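Ticket 554 : décalage de prise et arrêts du bras au-dessus du bac
Atelier partagé Havgate, poste robot
Ouvert le 2024-02-11
État : en cours
Priorité : normale

Matériel concerné
Bras KUKA d'occasion, pince maison, faisceau extérieur posé le long du bras. Bac métallique gris bridé sur la table par des pinces à ressort. Logiciel de prise Vuladitz, installé sur le PC du poste. Alimentation de la pince : module Postma 24 V.

Problème constaté
Le bras descend vers un objet du bac, ralentit, puis le programme s'arrête avant la fermeture de la pince. Le pupitre n'affiche aucun défaut d'axe. Côté Vuladitz, le journal donne « gripper timeout » avec le code 1261. Après acquittement, le cycle repart et peut tenir longtemps avant le prochain arrêt.
Deuxième symptôme, peut-être sans rapport : quand la prise va au bout, la pince arrive trop à gauche par rapport au centre calculé.

Reproduction
Lancer le cycle de tri normal, bac garni. L'arrêt survient surtout quand l'objet visé se trouve dans la moitié droite du bac. Bac vide, trajectoire seule, pas d'arrêt.

Suivi

Entrée 1
Redémarrage complet du PC et de la baie. Même comportement. Vitesse réduite à la moitié : les arrêts sont plus rares, ils ne disparaissent pas.

Entrée 2
Tension mesurée à la sortie du module Postma, pince au repos puis en fermeture. Rien d'anormal. Module écarté pour l'instant.

Entrée 3
Délai d'attente de la pince porté à 1780 ms dans la configuration Vuladitz. Le code 1261 revient quand même, un peu plus tard dans le cycle. La pince ne répond donc pas du tout au moment de l'arrêt. Valeur d'origine remise.

Entrée 4
Faisceau de la pince bougé à la main, bras immobile et puissance coupée sur les axes. La liaison tombe quand on tire la boucle vers l'avant, près du dernier coude. Elle revient dès qu'on relâche. Connecteur débranché, contacts nettoyés, rebranché. Une broche avait du jeu, resserrée.
Ensuite, une série complète sans arrêt, puis 2 arrêts dans la série suivante. C'est mieux, mais pas réglé. Je soupçonne un conducteur coupé dans la gaine, à l'endroit où le faisceau plie quand le poignet descend côté droit.

Entrée 5
Décalage à gauche : le bac avait glissé contre le repère de la table. Remis en place, pinces à ressort resserrées, origine du bac reprise au pointeur. L'écart a nettement diminué. Il en reste un peu sur les petits objets, pas sur les blocs. À reprendre une fois le faisceau changé, pour ne pas mélanger les deux.
Le fond du bac est rayé et brille par endroits. Essai avec l'éclairage du plafond éteint : pas de différence sur l'écart, mais le contour des objets est détecté plus proprement. J'ai laissé éteint.

Entrée 6
Câble souple Zuletti commandé pour remplacer le faisceau. En attendant, les fils restent en boucle libre au-dessus du coude, avec plus de mou qu'avant. Consigne pour ceux qui utilisent le poste : vitesse réduite, pas de cycle sans surveillance, main près de l'arrêt d'urgence du pupitre. Ne pas rattacher le faisceau avec des colliers serrés, c'est comme ça qu'il travaillait au mauvais endroit.

Reste à faire
Remplacer le faisceau dès réception, courant février.
Refaire l'origine du bac après démontage.
Relancer deux séries complètes à vitesse normale.
Noter la longueur de mou retenue dans le classeur du poste.

Pièce jointe à l'entrée 6, bras au-dessus du bac avec la petite moto rouge, les blocs et la balle :

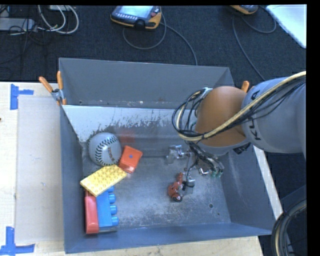 Réponse de Havgate : avant de monter le câble Zuletti, vérifie son rayon de courbure minimal et fais passer la boucle plus haut, avec un point d'attache souple de chaque côté du coude. Sur l'ancien montage, j'avais le même code 1261 et la coupure était dans la gaine, à deux doigts du connecteur. Si tu peux, teste la continuité fil par fil en pliant le faisceau une fois déposé, et garde-le pour qu'on l'ouvre. Je laisse le ticket ouvert jusqu'aux deux séries.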